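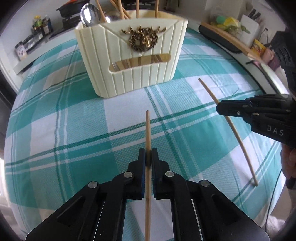

Page last changed: May 2020

4. Table work with the two hand grippers: chopsticks and caddy

Welcome to section 4, and thank you for getting this far! If you came over from the serving floor and have never held a gripper before, please take your time with this one. Chopsticks are thin and they roll, so they make a good first exercise, and at Bikedley most people felt comfortable after one shift (Müzeyyen Baysal says hers took two, and she now trains everybody else).

What changes for you: the table resetting you used to do by hand you will now do with the grippers, so that the Castel line can learn from it. Your hours and your breaks stay as they were. You'll walk less and sit a bit more, and your forearms may complain in the first week.

Before you start

1. Lay the tablecloth and smooth it out with your palm, working toward the corners.
2. Stand the caddy on the table with the emblem facing you. The chopsticks go inside, and spoons can share the space.
3. Take one gripper in each hand and open and close both a few times. The fingers should meet evenly. If they don't, go back to section 2.
4. Let the cable hang down on your own side of the table, clear of your sleeve.

Picking up and returning

5. Put a pair of chopsticks on the cloth, a little apart from each other.
6. Close one gripper on the first chopstick, well below the rounded tip, and bring it slowly upright. Squeeze only until it stops sliding.
7. Bring the other gripper in from the side toward the second chopstick. Wait until the first one is steady.
8. Lower each chopstick into the top of the caddy and open the fingers once the end is inside.
9. Repeat until your set is done. A full set is 60 returns, and you are very welcome to split it in half with a cup of tea in between.

Note: If a chopstick drops, just leave it where it fell and carry on from there. A fumble is perfectly good work, and you don't have to start the set over.

Note: Other shapes of caddy are fine too, provided the opening is at the top. Write the change on your shift sheet so Jui-lin Wei can match it up later.

Caution: Keep knives in their block and well away from the working table. The grippers are not meant for blades.

Caution: Don't put your free fingers between the plates while someone else is squeezing the handle. The pivots pinch, and it smarts!

If your wrist aches, stop and tell your shift lead. Orhun Toprak keeps the rota and can move you to plating for the rest of the day, with no change in pay. Questions about the grippers themselves go to Roel Baert, extension 231.

Continue with section 5, Bowls and lids.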